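Flekville shop teaches robot to do the job its staff keep losing

Last updated: January, 4:15 p.m.

FLEKVILLE - The newest hire at Staltis, a repair and light assembly shop behind the old bus depot, spent most of the month being led around by the hand. It has one arm, two fingers and no opinion of the coffee.

The shop is training a robot arm to pick up and set down small parts, a job that has gone through three human workers since last spring. All three left for the same reason, according to the shop's own exit notes, where the word "boring" appears once in capitals.

The teaching works like this. A worker sits at a bench with a pair of hand controls and does the task through the robot, which copies every reach, squeeze and wobble. A small camera near the gripper records what the fingers are up to. When the run is over, the worker resets everything and does it again. By the end of last week the shop had saved 421 of these runs, and had thrown out plenty more in which the operator sneezed, answered the phone or forgot which hand was which.

The controls and the software come from Surarham, a company that rents the whole kit by the month and describes it in its brochure as "effortless." Staff at Staltis have taped the brochure to the wall over the operator's chair. 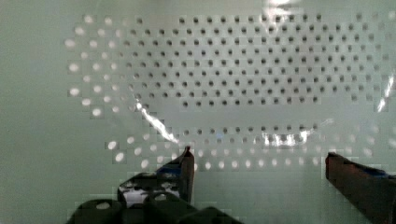 Each worker takes a turn of two hours, a limit set after the first week, when longer shifts produced stiff necks and some very strange habits. One operator liked to tap each part twice before lifting it, for luck. The robot, which had been shown this faithfully for days, began tapping too. Those runs have been set aside, though the shop has kept the practice version on file and shows it to visitors.

Shiny surfaces remain a sore point. Glare can make a plain surface look like something worth grabbing, and the arm has made several confident attempts to pick up a reflection. The shop's answer so far has been to record more runs under different lamps and to ask people to stop opening the side door in the afternoon.

Pay for the teaching work is the same as for the bench job it is meant to replace, a detail that has been raised at two staff meetings. Management says no positions will be cut. It also says there is currently no one in the position.

Boateng, the parts supplier across the road, is said to be watching with interest and has asked to borrow the arm once it knows what it is doing. Staltis has not given a date for that. Left to work alone, the robot now completes the task on almost half its tries, and on the rest it stops in midair and waits for someone to come over.

The trial runs for 6 more weeks. The shop is looking for evening operators with steady hands. No experience is needed, and applicants with a cold are asked to wait until it clears up.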